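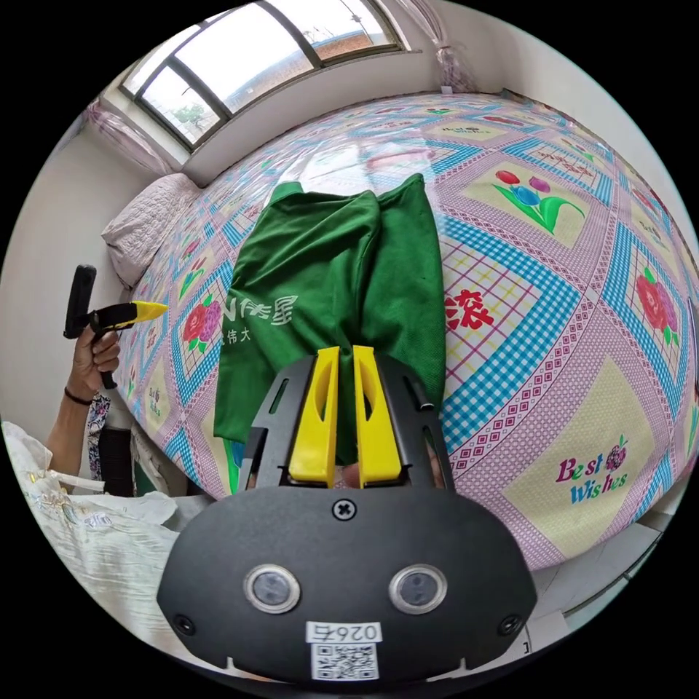 Youssra Hajji would like the fingers to be softer. After an evening with the hand-held grippers at the Prondirwood shared workshop, she told the other members that the grip on knitwear and T-shirts was good but that she still had to think about her wrist each time she closed the handle, and she asked whether the next set could be printed in a more flexible material.

Her remarks were entered in the October notes of the workshop's garment handling project, which has now reached its third round of home trials. The project aims to produce a pair of hand-held grippers that members can build, repair and use at home to show a machine how clothing is picked up, turned and folded. The same fingers are intended to fit a small tabletop arm, which is under construction at the workshop and is expected to be ready for its first powered tests in the new year.

The project is led by Sherif Benjelloun, who joined Prondirwood as an evening member and proposed the build to the workshop board last spring. The board approved a bench, storage space and a materials allowance of $622, to be spent on filament, fasteners, bearings and replacement sensors. According to the project notes, the allowance has not been exceeded.

The current finger is yellow, with a long oval opening through its length. Earlier versions were solid. Mr. Benjelloun reported that the solid fingers held cardboard and plastic packaging securely but tended to push soft fabric away before closing on it. The opening allows the finger to bend slightly along its length, and members who tried both versions preferred the newer one for shirts, pillowcases and dish towels. The solid fingers have been kept for work with boxes.

Home trials were introduced after the second round, when members observed that a workshop table is a poor substitute for the places where laundry is normally sorted. Participants now take the grippers home and work on a bed, a sofa or whatever surface they would ordinarily use. Each participant is asked to complete 10 short sessions, using clothing of their own choice, and to write down any garment that could not be lifted in three attempts. Patterned bedding is welcome, as the project wishes to include surfaces on which a garment is harder to distinguish from what lies under it.

The sessions are reviewed at the workshop with Datau, a small program written by members for sorting and labeling recordings. A revised version was installed this month. It corrects a fault that caused the left and right handles to be exchanged in the session list, and it allows a session to be marked as incomplete without being deleted. Participants who returned sessions before the revision have been asked to check their entries.

Two matters remain open. The first is the material of the fingers, as raised by Ms. Hajji. Samples in a softer filament are to be printed in three grades of stiffness and compared at the next build evening. The second is the attachment of the fingers to the tabletop arm. The bracket drawn for this purpose places the fingers slightly too far forward, and the arm sags when it is fully extended. Mr. Benjelloun has proposed a shorter bracket and has posted the drawing at the bench for comment.

Six places are available in the next round of trials. Applicants must be current members of the workshop and must have completed the safety introduction for the printing room. No experience with electronics is required. Participants collect the grippers at the front desk and sign for them, and are asked to return them fully charged with the screws checked for tightness.

The next build evening begins at 6 p.m. in the main room. Drawings and parts lists for the current finger may be consulted at the project bench during opening hours. Comments on the shorter bracket should be written on the drawing itself or handed to the front desk before the build evening.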